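Kakia Two-Arm Mobile Unit – Set-up Guide
Section 2: Planning and budget
12/11/2021 – Veditz Documentation Desk

Complete this section before you place an order.

1. List the doors on the robot's route. Note each one's clear width and the way it swings.

2. Decide what to simulate first. The Tovavov license covers 14 room layouts. Extra layouts are billed singly.

3. Budget for grippers separately. The base price includes two arms and one set of two-finger grippers – spare fingers are a separate line.

4. Set aside 63 hours of simulator time for door work.

NOTE: Quotes requested in July expire at year end.

CAUTION: Do not order floor rails until the route has been run in simulation. Cut rails cannot be returned.

Simulated views at an orange frame: 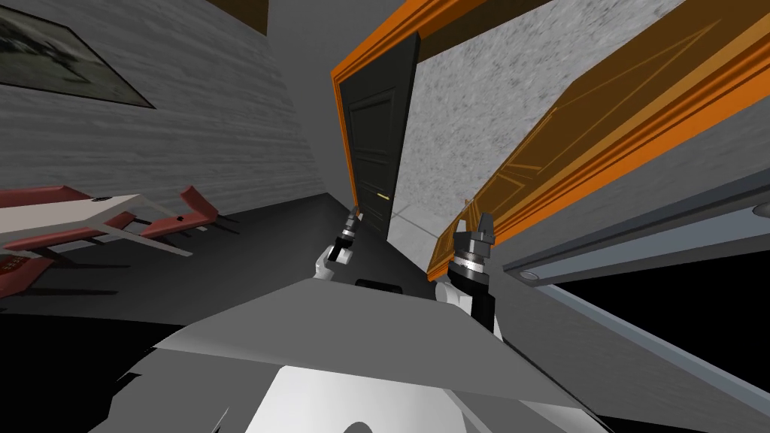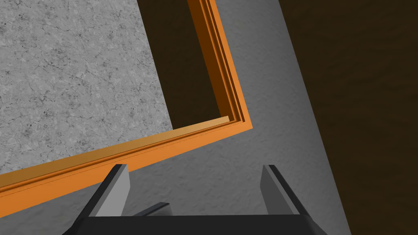

Reader comment, Nyitrai: We went over the 63 hours in step 4. Our doors needed 191, and the overage cost more than the spare fingers. Please put the hourly rate in this section.

Filed under: Buying and Planning

Related
Section 3: Power and charging
Simulator license renewals
Gripper spare parts list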